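Speaker notes: budgeting for grippers
Briscombe equipment planning session
2021-10-05
By the Nedstead workshop lead

Okay, start with the money, because that's why everyone came. We had $2,467 for the whole hand-held gripper line this year, and I'd spent most of it in my head by February. (Pause, let them laugh.)

Tell them about the quotes. Lyimo wanted $200 a set for replacement fingers. Ernari came in at $82, but with a minimum order of 6, so do the sum on the whiteboard. I got it wrong the first time I did this talk!

Next slide. 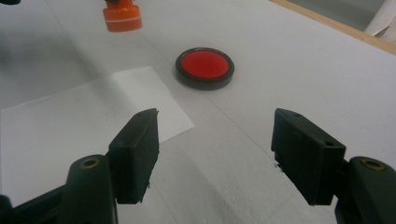

Fingers open over the bench, red disc beyond the gap. Look at the scuffs on the pads.

Those pads are your consumable, folks. Ask who has a budget line for them, and wait for the hands. I never had one, I just had "parts", and parts got eaten by cables. Put pads on their own line, in their own colour if you like.

Then the boring stuff: freight, spare screws, and the white sheet for the bench top (cheap, but somebody has to order it). Mention that I'd buy the Ernari set again, grumble about the wait, and go to questions.

Last updated 2 hours before the talk, sorry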